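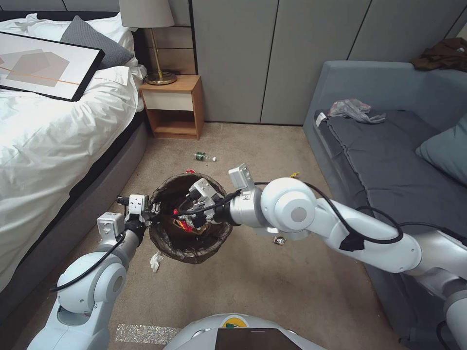 How to check whether a time-of-use rate will save you money

By Niall Shearer
Updated May 2, 2024

Many electric utilities now let households choose between a flat rate and a time-of-use rate. With a flat rate, every kilowatt-hour costs the same. With a time-of-use rate, power costs more during a set block of hours, usually late afternoon and evening, and less the rest of the day. The steps below show how to compare the two using your own usage. You need a recent bill, your online account, and a spreadsheet or a calculator.

Step 1. Find both rate sheets

Go to your utility's website and look for "rates," "tariffs," or "pricing plans." Download the sheet for the plan you are on now and the one you are thinking about. Forsyth customers will see the standard plan listed as Residential Flat and the time-of-use plan listed as Gonideck Evening.

Check the effective date on each sheet. Old versions often stay online after a rate change. If the sheet doesn't match the price on your last bill, call and ask for the current one.

Step 2. Write down the prices and the hours

For the time-of-use plan you want the peak price, the off-peak price, the peak hours, and the days they apply. Some plans treat weekends and holidays as off-peak all day. Many have separate summer and winter prices, with the switch at the end of September or later.

Write down the fixed monthly charge for both plans too. It isn't always the same, and a higher fixed charge can cancel out a small saving.

Step 3. Download your hourly usage

Log in to your account and look for "usage history" or "export my data." Choose hourly readings and the longest period offered. A full year is best. If you can only get one month, do the comparison again later with a month from a different season.

If there is no export button, ask customer service for interval data. Homes with an older meter may not have it.

Step 4. Add up your peak use

Open the file and sort it by hour. Add up everything used inside the peak window on the days it applies. What's left is your off-peak use. Watch how the file labels the hours - on some exports 4 p.m. means the hour starting at 4, and on others it means the hour that ended then.

Step 5. Compare the two plans

Take a plan where the peak price is 20 cents above the flat rate and the off-peak price is 2 cents below it. A home that uses 164 kilowatt-hours at peak in a month pays $32.80 extra for those hours. At two cents off, it would need 1,640 off-peak kilowatt-hours to get that back. A household that uses less than that does better on the flat rate, unless it can move some of its peak use.

Add the fixed charges at the end. Leave taxes out for now.

Step 6. Decide what you can move

Go through what normally runs in the peak window. Dishwashers, dryers, water heaters on a timer, and car chargers are the easiest to shift. Cooking and air conditioning are harder. Be realistic, and redo Step 5 with the lower peak number.

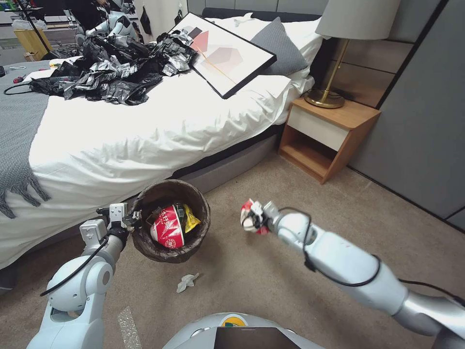
Paper cup and yellow wrapper in a round woven basket.

Step 7. Ask about switching back

Before you sign up, find out how long you have to stay on the new plan and whether there is a fee for leaving it early. Ask if there is a first-year bill guarantee, where the utility credits you the difference if you end up paying more. Get the answer in writing.

Rooftop solar customers should also ask how exported power is credited in each period. Kenneth Buchanan's guide to solar credits covers that in more detail.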